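When the gripper would not let go: a fault report from the Nedus dismantling cell

Project report, electronics and automation course, Skondside. Submitted in January.

1. What we set out to do

Our group had one term to get a robot arm to take old desktop computers apart. The cell is called Nedus and it was passed on to us by the year above, who had taught it to open side panels and lift out drives. We wanted to go further in and work on the motherboard itself: release the processor lever, pull the memory, unplug the fans. The scrap computers came from Batista, a repair shop in Sandmont that was happy to let us have a whole shelf of them.

This report is mostly about a fault. We think it was the best thing that happened to us all term, because chasing it taught us far more than the runs that went well.

2. The fault

On run 33 the arm had gone down to the board and closed its fingers on a cable near the memory slots. The program then told the fingers to open and the arm to rise. The arm rose. The fingers stayed shut. The cable went tight, the chassis slid across the bench and one corner came up before one of us hit the stop button.

No one was hurt and the board was scrap anyway, but we were shaken. The chassis had moved towards the side where we usually stood to watch. We stopped all runs that afternoon and wrote down everything we could remember before touching anything else.

3. Working close to the board

There is very little room inside a desktop chassis. The fingers have to come in over the edge of the board, and once they are down between the capacitors and the end of the memory slots there is hardly any space to open them. Our first guess was that the fingers had simply jammed against a part.

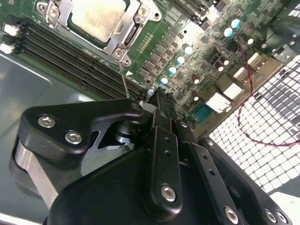
Gripper fingers at the end of the empty memory slots, with the processor lever running down beside the left finger.

We tested the jamming idea by sending the arm to the same spot with no cable in the way and opening the fingers there again and again. They opened every time. We were a bit disappointed — it had seemed such a tidy answer — but it meant the trouble had to be somewhere in our own code or wiring, and that was much more interesting!

4. Finding the cause

The log gave us the first real clue. The open command had been sent, and the program had waited 76 milliseconds before telling the arm to rise. A full opening takes longer than that. The wait had been set by the last group for holding a drive, where a tiny movement of the fingers was enough to let go.

So the short wait explained why the arm left early, but the fingers had not moved at all, even afterwards. We went through the wiring and found a loose crimp on the gripper's signal lead, just where it bends at the wrist. With the arm low and the wrist tilted, the lead was stretched and the contact opened. Lift the arm and it closed again, and that is why every check we did with the arm parked came out fine. We could make the fault come and go by bending the lead by hand, and there was a proper cheer when we first managed it.

5. What we changed

The crimp was remade and the lead now has a longer loop at the wrist, held with a clip.

The program no longer trusts a fixed wait. It reads the finger position and will not raise the arm until the fingers report open. If that takes more than 1000 milliseconds, everything stops and a light comes on.

We added a limit on the pull at the wrist, so a snagged cable stops the arm well before the chassis can shift. The chassis is also clamped to the bench, which we really should have done from the start.

Watching is now done from behind the line on the floor, with the stop button on a long cable so it comes with you.

6. Results so far

We did 17 runs after the changes. The arm stopped itself twice. One stop was a real snag on a fan cable, caught gently, and the other was a false alarm because we had set the pull limit too low. Raising it slightly cured that.

We have not yet tried the wrist at its steepest tilt, and the new loop of lead may rub on the chassis wall there. The next group should look at that first. The logs and the old crimp are in the drawer under the bench.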